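07/12/2024
Larnix trial, mug tree task

Second session with the Larnix kit, the one Studora sells as "teach it once, walk away." We taught it once. Walking away is still under discussion.

Setup from the manual took nearly 2 hours, most of it spent on page 10, which refers to a menu the software doesn't have. Filed as ticket 461. The reply thanked me for my interest.
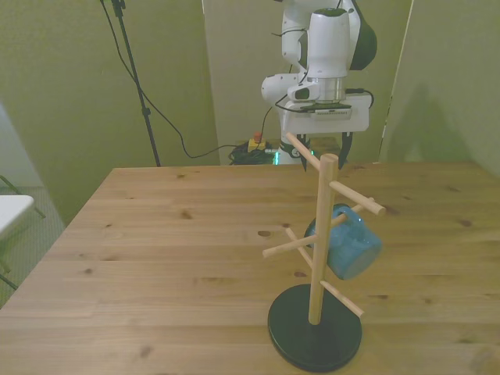 Grip settings came next. The default preset is called Gentle, and I'd like to meet whoever named it. I dropped the closing force two steps and left the approach speed alone. With the blue mug hanging by its handle on the right side of the tree, the fingers have pegs to worry about as well as glazed ceramic, and the Larnix path planner knows nothing about pegs unless you draw them in yourself. Drew them in. Badly, but in.

Vildale's quote covers the same job for less, minus the planner. Given the above, I'm not sure that counts as a minus.

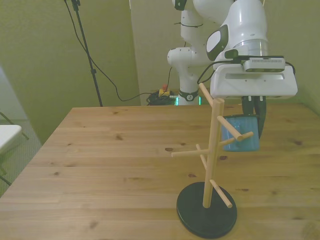

Still to do before the trial license runs out in January: rim grasp vs. handle grasp, same start pose for both. Ask Tangen if their finger pads fit this mount. Ask Studora what "unlimited support" is limited to.

Spare mugs are in the cupboard, bottom shelf. Please don't drink out of them.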